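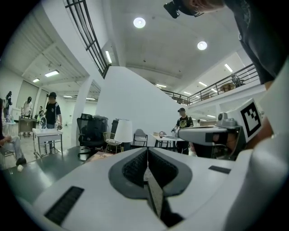
Bold black pattern, white border.

Keeping rubber stamps and ink pads in working order
Tips from the craft table at Hemirley

Print this page | E-mail to a friend

Stamps cost more than shoes in our house and get treated worse. Most of what follows was learned by ruining something.

Cleaning

Clean the stamp before the tea, before the phone, before admiring the card. Dye ink comes off with a damp cloth. Pigment ink needs a baby wipe without alcohol. Solvent ink needs its own cleaner and an open window, and it will still leave a shadow, which you must learn to love.

Clear stamps that have gone yellow are stained and work as well as they ever did. Clear stamps that have gone sticky were left on a windowsill. Wash them in lukewarm water with a drop of washing-up liquid and leave them face up on a tea towel. Don't use kitchen roll unless you want your butterflies furry.

An old toothbrush gets ink out of fine lettering. Mark the handle. I used a ring of red tape and it has saved at least one marriage.

Patchy prints

New rubber often has a film on it from the mould. Rub it gently with a white pencil eraser and ink it twice before blaming the card. If the middle still prints pale, put a foam mat or an old magazine under your paper. Mine is a Vandorico catalogue of 136 pages, and I've never had better value from it.

Don't rock the stamp. Everybody rocks the stamp. Press straight down, count to three, lift.

Ink pads

Store dye pads upside down so the ink sits near the surface. Pigment pads can stay whichever way up you like. When a pad goes dry, a few drops of re-inker spread with the back of a plastic spoon will bring it round. Go easy. I gave a navy pad 16 drops once, and the ironing board is now partly navy.

Swatch each pad on a scrap of the card you really use. The colour on the lid was chosen by an optimist.

Storage

Clear stamps live happily on acetate sheets in a ring binder. Wooden blocks want shallow drawers, one layer deep, away from the radiator. I own a Meredith drawer unit bought for the purpose, and it holds batteries, takeaway menus and a single stamp of a hedgehog.

Before buying any more, stamp every image you own into a cheap notebook and write the set name beside it. I did mine over a wet September and reached 126 before finding I had the same teapot in three sizes.

Scraps

Keep offcuts big enough for a gift tag and bin the rest. You won't make confetti. I have kept scraps for confetti for years and could marry off the whole county.

Get the Skekeck newsletter: tips and templates, once a month. Enter your e-mail address to sign up. Unsubscribe at any time.

Contact us | Copyright Skekeck Papercrafts | Back to top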